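Saturday, Porklow sim, counter scenes

Picked up the grasp planner where Kettunen left it. The planner still proposes top-down approaches for everything, including thin flat items on the marble, where the finger clearance comes out negative and the IK then fails quietly. Changed the failure to a hard error with the candidate pose in the log. Should have been like that from the start.

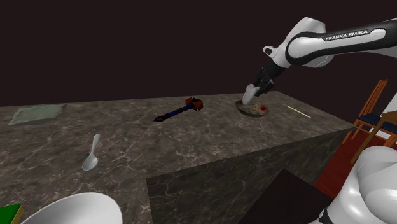

Collision margin for the attached object is now separate from the margin for the fingers. With a single value the checker either refused any pose near the food on the plate or let the gripper body get too close. Set to 5 mm for the fingers, 3 mm for the held object. Both live in the Salletitz config, not in the task file. Don't override them per scene.

Perception: the clear saucer is still the weak spot. Rendered depth is fine, but with the sensor noise model on, the segmenter merges glass and counter, and the veining makes it worse.
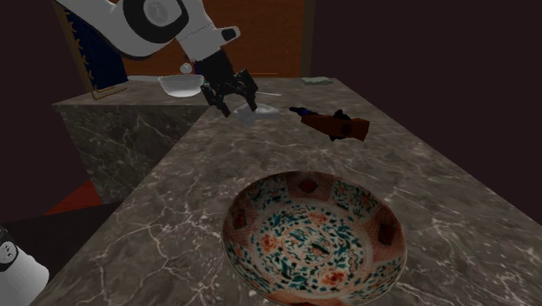 Tried the Flullton mask refinement on the noisy depth. Better on rims, no change on flat glass. It also adds a noticeable delay per cycle, so it stays behind a flag.

Replan log for the batch has 3,269 entries, most of them duplicates from the timer firing while a plan was still running. Added a guard.

Open:
- the 2 seeds that crash on reset, same stack trace
- wrist yaw flips near the joint limit, cost term too weak?
- rerun the batch with the guard in before touching the weights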